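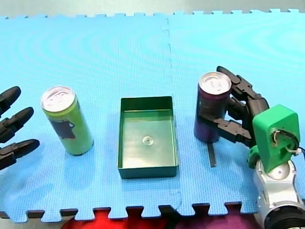

I came to Grudstead late, as a player first, so let me say up front how I ended up studying its rules leaks. The game is a tabletop skirmish thing with a modular board, and anybody who has pushed together foam play mats with jigsaw edges, the blue square kind, already knows how its tiles fit (and how the seam always ends up right where you want to put a model down!). What interested me was the playtest packet that got loose in April, months ahead of the second edition, and what people at the clubs did with it.

4.2 Playing the leak

I followed 3 clubs and read 182 forum posts, most of them from the Reltton boards. I had expected a lot of arguing over whether the packet was real. There was some of that, sure, but most regulars just printed it and played it that same night. Balthasar Eberhard, who ran the evening table at one club, told me he had house-ruled the new morale test before he'd finished reading the page. I love that. He also got it wrong, and his whole group played it wrong for weeks, and when the official book came out they kept their version anyway.

The faction people fought over was the Sultana. In the packet their scouts cost 50 points and could move after shooting, and you can imagine how that went down. Nasrin Alipour, my co-author, coded the posts on this one rule separately from me, and we disagreed on four of them, mostly jokes that she read as complaints (I still think they were jokes). We talked those through and kept her coding.
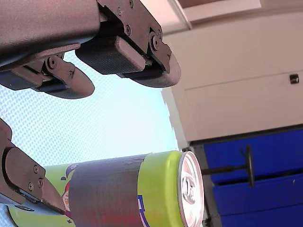 Figure 4. Close view of the gripper, with its two fingers and a textured pad on the larger one.

Going back to the posts, the tone changes a lot once players have a game or two behind them. Early posts talk about what a rule "does to" an army. Later ones tell stories: who held the bridge, whose captain ran off on turn two. The Trirport club hardly posted at all before playing, so I can't say whether their views shifted, and I've left them out of the comparison in the next section.

Contact the authors | Copyright remains with the authors | Back to top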